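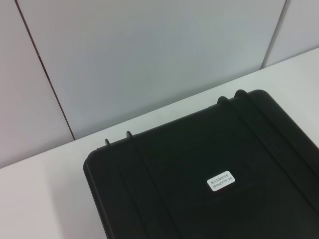
A hard-shell case, hinge side.

Tool makers should sell the case separately, and they should keep selling it for as long as they sell the tool.

I bought a Trirkon drill set four years ago. The drill still works. The case broke at one hinge in the second winter, and the company told me the case was "part of the set" and had no part number. A new set cost $363. I was being asked to buy a drill, a charger and 20 bits to replace a box.

People treat the case as packaging. I think that is a mistake, and the makers encourage it. A case is where the tool spends most of its life. It keeps the bits in order and the dust out, and it lets you lend the whole thing to a neighbor and get the whole thing back. 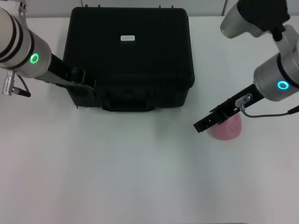
Some firms do better. Malý lists latches, hinge pins and foam inserts on the same page as its blades. I ordered 3 latches in July and fitted them with a screwdriver. Gernow will sell you the empty case, though the price is steep.

The usual objection is storage. Empty cases are bulky, and a warehouse full of them costs money. That is fair as far as it goes — but a hinge pin takes up no room at all, and most cases fail at the hinge or the latch. Stock the small parts and most of the problem goes away.

My drill now lives in a canvas bag from the hardware store on Warkotari. The bits are loose at the bottom.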